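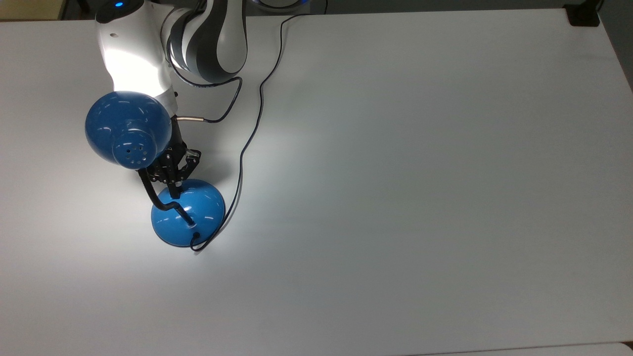
Planner treats a gooseneck lamp as rigid, place pose is wrong every time

Posted by Yasaman Kordestani, 10/3/21

I have a single arm with a parallel two-finger gripper over a white table, and the task is to pick up a small desk lamp and put it down at a goal pose. It is a blue lamp with a domed shade, a domed base and a flexible black stem. The grasp is on the stem just above the base. Planning and grasp selection are done in Cletgate, perception is Dimska with the wrist pose coming from the arm driver.

The grasp itself is fine. The trouble starts when the lamp is attached to the gripper as a collision object. Cletgate takes the mesh I scanned in August and fixes it to the tool frame, but the stem has been bent since then and will be bent again, so the shade in the planning world is not where the real shade is. Twice I have had the shade touch the upper link on the way to the goal. The place step also comes out tilted, so one edge of the base lands first and the force check aborts with code 503.

The power cord is not modelled at all at the moment. It runs off across the table to the far side.

Is there a way to attach an object with a bendy part, or do I need to rescan before each pick?

Ehsan Ahmadpour

Cletgate has no flexible objects and I would not wait for them. Split the lamp into 2 attached objects instead.

The first is the base. It doesn't change shape, so keep your mesh, and use it alone for the place pose. Your tilt probably comes from fitting the whole mesh to the point cloud. If the shade has moved, the fit gets pulled over to make up for it and the base comes out at an angle. Crop the cloud to the lowest part of the lamp before the fit, and lock roll and pitch to the table plane while the lamp is standing on it.

The second is everything above the fingers. Don't bother with a mesh there. Take the points left over after the base is removed, put a sphere round the shade and a capsule along the stem, and pad both by 3 cm. Do this after the fingers have closed, as closing on a stem like that can shift the shade a bit.

On the 503, check which frame the force limit is read in before you raise it. Ours was in the tool frame and we spent a week tuning the wrong axis.

Hildegard Ehlers

Glossy plastic on a white table is hard on depth cameras, so look at the raw cloud first. We had holes in ours wherever there was a highlight and the fit went all over the place. Averaging a few views helped - moving the light helped more.

For the cord we just keep the path low and short and limit wrist rotation. Not clever but it works.

Afshin Zarei

Can you not just grip the base? Then the stem doesn't matter.

Yasaman Kordestani

Afshin - the base is too wide for these fingers and it's a smooth dome.

Ehsan, cropping to the base has fixed the tilt, thank you. I did 3 places in a row with no abort. The force limit was in the tool frame here as well. I'll try the sphere and capsule next.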